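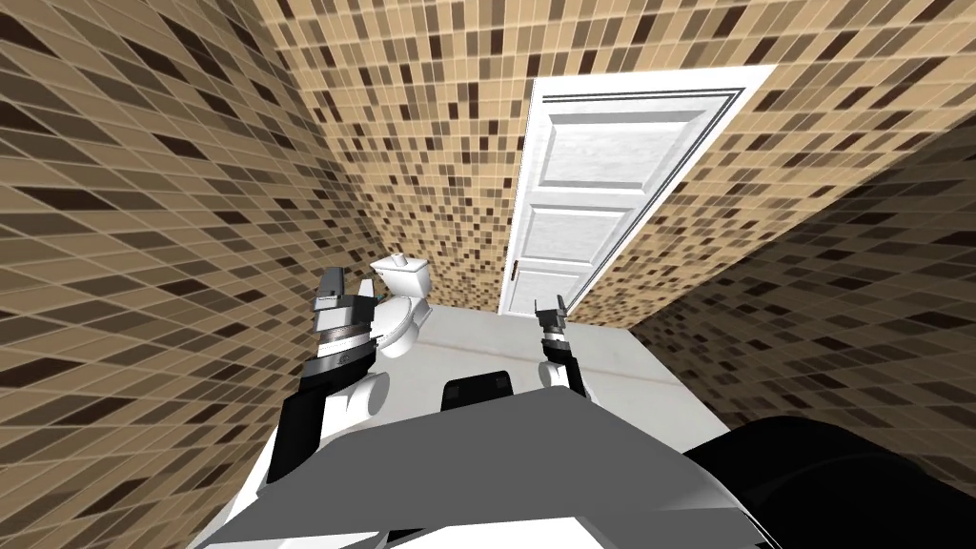
Bathroom with mosaic tile walls and white paneled door.

Facilities > Ruggiero Building > Meeting Minutes

Minutes, Wet Room Refurbishment Working Group
April 29, 2025
3 min read

Chair: Nilmini Mollah
Minutes: Imtiaz Amarasinghe

1. Previous minutes
The February minutes were accepted with one correction. Item 4 should read "supply valve", not "waste valve".

2. Water supply and isolation
Ternik has completed the survey of the hot and cold risers. Of 289 isolation valves tested, 171 closed fully. The remainder are to be replaced in riser order, starting at the top floor. N. Mollah asked whether the work could be done without draining the whole riser. Ternik has confirmed in writing that each riser must be drained once, overnight. Residents will receive written notice for each shutdown.

3. Ventilation
Extract rates were measured in 17 bathrooms. Readings were below the design rate wherever the duct run included a flexible section. Agreed to replace flexible duct with rigid duct at the same diameter. Fan units will be kept. The Kevham quotation covers duct and fixings only; making good to ceilings is excluded and must be priced separately. 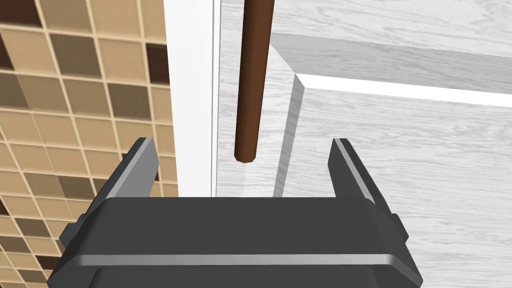

4. Grout and sealant
The present specification calls for cement grout throughout. I. Amarasinghe proposed epoxy grout within the shower area and cement grout elsewhere. Agreed, subject to a sample panel. Sealant at internal corners to be silicone, with no grout behind the bead. Dirkari to supply data sheets for both products before the panel is made up.

5. Budget
More than 40 percent of the contingency is committed. No further variations to be instructed without the chair's signature. The accessible shower tray on the ground floor stays in the main sum.

6. Actions
NM: issue riser shutdown schedule to residents.
NM: obtain separate price for ceiling repairs.
IA: revise grout clause and circulate.
IA: request data sheets from Dirkari.

7. Any other business
Door undercuts were raised in connection with item 3. Deferred until the new duct is in and the extract rates have been measured again.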